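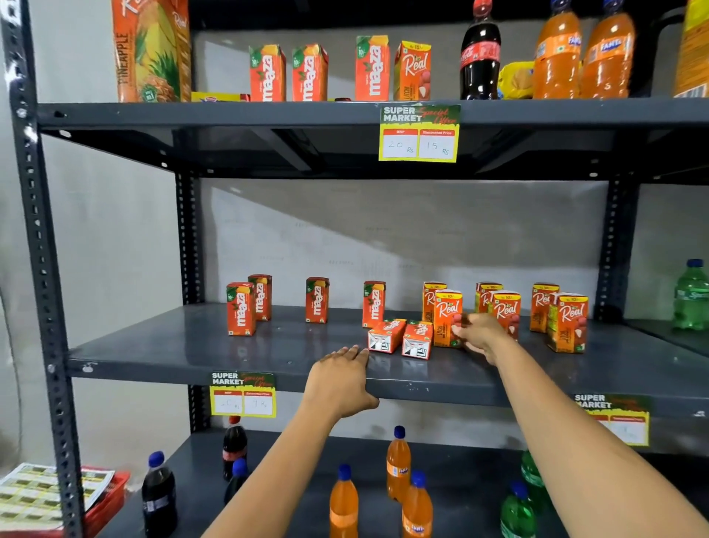
Our project looked at the Plilta kit, a head-worn recording set sold by Bundgaard for teaching shelf-stocking tasks to a two-arm robot. We wanted to know if a student group could use it without outside help. The task was facing up a small store shelf by hand, so that a robot could later be trained on the same motions. The middle shelf was the hardest one. Maaza packs and Real litchi cartons share it, both are orange, and two of the Maaza packs are lying on their sides with the barcode area facing out. The Fliltis software that comes with the kit has to label each pack, and packs lying down are a good test of that.

Setup

The kit has a headband, a camera, a battery and a charging cable. The manual is 46 pages long and the section on mounting is on page 4, after the warranty. Fitting the headband took us most of one afternoon in November. The battery lasted 70 minutes on a full charge.

Results

We recorded 2000 short clips and kept 1896. The rest were dropped by Fliltis for blur or because the hands left the view. Labels on upright packs were mostly right. Labels on packs lying down were often wrong and we fixed them by hand in Gondus, the free editor.

Problems

The headband slips when the wearer bends to the bottom shelf. Export to Gondus failed twice and had to be restarted. We have not yet run the trained motions on a robot, and that part is planned for next term.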